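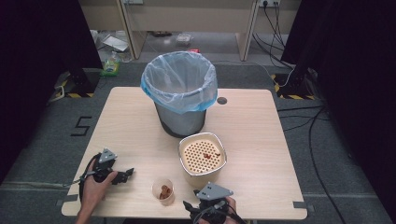 Break Room and Kitchenette Walk-Through, April
Homilbridge building, second floor
Done by: Everaldo Mendonça
Start: 7:40 a.m.

Hi all, same deal as before. OK means OK, FIX means somebody needs to do something, WATCH means I'm going to be annoying about it next time. My comments are under each line, and yes, they got long again.

1. Exit path clear, door to hallway opens fully
OK
Opens all the way and closes by itself. Thank you to whoever moved the water bottles, they were driving me nuts in the last walk-through.

2. Exit sign lit, emergency light works on the test button
FIX
Sign is fine. The emergency light came on when I pressed the button and then faded out after a few seconds, so the battery is shot. I put in a ticket with Lacerda and they want the model number off the back, so I'll need the tall ladder (and somebody to hold it, please).

3. Fire extinguisher: gauge in the green, pin and seal in place, tag current
OK
Tag number is 1647, matches the list. I initialed the back. Somebody had hung an apron on it, which I took down. Aprons go on the hooks by the sink!

4. Outlets near the sink trip and reset
OK
Tested both. The left one is stiff to reset and takes a good hard push, but it does click.

5. Cords, plugs, power strips
FIX
The toaster oven is plugged into a power strip again. I know the wall outlet is a pain to reach. The Suvitz strip we have is meant for chargers and lamps, and a toaster oven pulls way more than that. I moved it back to the wall and taped a note to the strip. If the note disappears I'm taking the strip home with me.

6. Microwave door closes, seal clean, nothing weird inside
WATCH
Door and seal are good. Inside, well, somebody had soup. Put a paper towel over your bowl, that's all I'm asking.

7. Tables: steady, edges smooth, surface wiped down

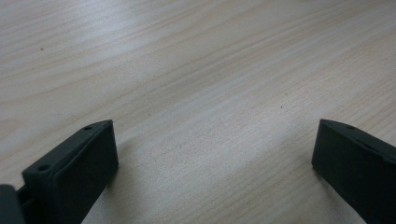
OK
I lean on every corner and run my hand along the edges for splinters, and I didn't find any. The two-seater by the window used to rock like a boat until Tirnitz sent us new feet for it, and now it sits flat. Please keep using the mild spray and a soft cloth on all the tables. The scrubby green pads scratch, and once the finish goes, food gets down in there and you never get it out.

8. Chairs: no loose legs, no cracked seats
FIX
One chair has a wobbly back leg. I turned it upside down in the corner with tape across it so people won't sit on it. Please don't flip it back over just because we're short a seat at noon – I've seen you do it.

9. Floor: no trip hazards, no curling edges, mats flat
WATCH
The mat by the sink is starting to curl on the side nearest the fridge. It's not bad enough to toss yet. I flipped it around so the curl is against the cabinet, and I'll look again in May.

10. Fridge at 40 or below, no leaks
OK
38 on the little thermometer. No puddle underneath. Anything without a name on it gets thrown out at the end of the month, and that includes the very nice-looking cheese.

11. Trash and recycling: bags in, lids on where there's supposed to be a lid, not overfull
OK
All good this time. When you take a full bag out, put a new one in and fold it over the rim so it doesn't slide down inside. Takes three seconds.

12. Counters and lunch tables free of standing water and spills

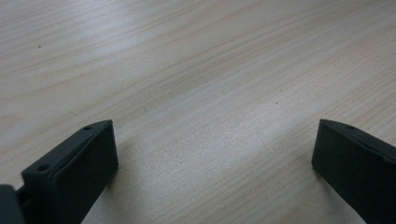
WATCH
The coffee maker side is the problem, same as always. It drips after you pull the pot, the drip runs toward the edge, and then it's on the tile where people are walking with hot mugs. I put a folded towel there for now. A proper drip tray is on my shopping list.

13. First aid kit stocked, list inside the lid
FIX
We're low on the finger bandages and the burn gel is past its date. The box of 100 regular bandages is barely touched, so apparently we only hurt our fingers. I'll reorder both.

14. Cleaning products labeled and in the lower cabinet
OK
All labeled. I tossed one spray bottle that just said "good stuff" in marker.

Finished at 8:25. Four FIX items, and I've got the light and the first aid kit. Still need a taker for the chair. It probably just wants a longer screw, and there's a jar of them in the supply closet behind the paper towels.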